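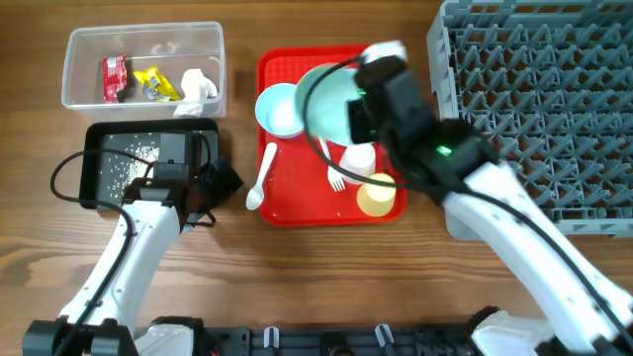 Kitchen Table Tax Tips: Sales Tax, Receipts and the Drawer of Shame

Every household has a drawer. Ours held takeout menus, a dead flashlight and four years of receipts, most of them faded to a tasteful blank. If you plan to claim sales tax on your return, or just want to know why the new stove cost more than the tag said, start with the drawer.

Copy thermal receipts the day you get them. The print fades fastest near heat, so the clip on the side of the fridge is fine and the shelf over the range is a crematorium.

Read the tax line before you leave the store. Many places tax plain groceries lightly or leave them alone, then charge the full rate on anything hot, fizzy or fun. A cold roast chicken and a warm one can be two different animals as far as the register is concerned. If the clerk keyed yours wrong, ask for a correction at the counter. Asking a month later by mail builds character and little else.

Keep big purchases in their own envelope. I bought a Mavus range in August from the Garlow store in Zakville, $339 on clearance, and the delivery fee had its own tax line. Whether delivery gets taxed depends on where you live, and sometimes on whether it's listed separately. Staple the delivery slip to the receipt. Tape yellows and takes the numbers with it.

Check coupons. A store coupon usually comes off before tax. A manufacturer's coupon often comes off after, so you pay tax on money you never spent. On a $40 grocery run that's pocket change. On a $300 dishwasher it's lunch.

Write on the back what the thing was. "HSWR MISC 2" meant something to the register once. My neighbor Guérin has a folder of these and treats it as a puzzle book.

When you're done, sort what's left by year and shred anything too old to matter, after checking how long your state expects you to hang on to it. The menus can go too. Half those places have closed.

Clotilde Masson
3 January 2019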